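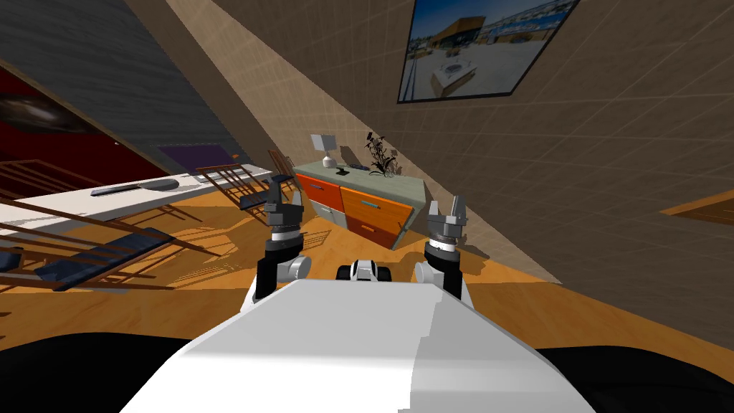

Dörte Frerichs
List moderator and newsletter editor

To: falline-members
Subject: Re: Path diversion and the autumn walks
August 2020

Hello all,

Replying to Reinhold's message on the list, as a few of you wrote to me off list with the same question.

Reinhold Diekmann wrote:
> I walked the Falline path from the mill end last week and met the
> closed sign at the second footbridge. There was no diversion marked
> that I could find, so I went back the way I came. Does anyone know
> if it will be open for the autumn walks? I am down to lead the
> long one and would rather not take people along the road if it can
> be helped. Also, is the Seidel leaflet still right about the bus
> stop? The stop by the chapel had no timetable in it.
> Reinhold

The short answer is that the footbridge will stay shut until March at the earliest. The landowner's agent rang me back and said the deck boards are sound but one of the bank supports has shifted. They want to see it through a winter before they spend money on it. I asked if walkers could cross one at a time and was told no.

The diversion does exist. You leave the path at the stile before the bridge, go up the left side of the field to the gate, and come down through the plantation by the old pump house. It adds 600 metres and a fair bit of climbing. There is a sign at the stile but it was lying in the nettles when Ida Sperling went past, and she has stood it up again. It needs a proper post. If anyone has one spare, about chest height, please tell Ida.

For the long walk I suggest we run it the other way round. Starting from the chapel puts the climb in the first hour, and the pump house makes a sensible place to stop for lunch.
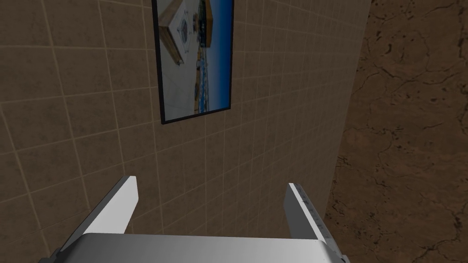
It also means the slower half of the group is on flat ground in the afternoon, when people are tired. Reinhold, let me know if you are happy with that and I will change it in the programme. The meeting time can stay as it is.

On the bus: the leaflet is out of date. The stop by the chapel is still served but only by the 70, and not on Sundays. For the Sunday walks people will need to use the stop at the crossroads and walk down. Kalliopi Stamatopoulos has the new times and is going to post them here – please wait for hers and don't go by the leaflet.

Group size. We are keeping to 6 per leader for now, with names given in advance. Fahad Sandhu is taking bookings for all 3 autumn walks, and he would like them by email, not by phone. If you book and then can't come, tell him, as there was a waiting list last time and two places went unused.

One last thing. The spare maps and the first aid kit are both out on loan and I have lost track of who has them. The kit is in a green bag with a broken zip. Whoever has it, could you check the date on the eye wash before you pass it on?

I am away until Thursday and will catch up with the list after that.

Dörte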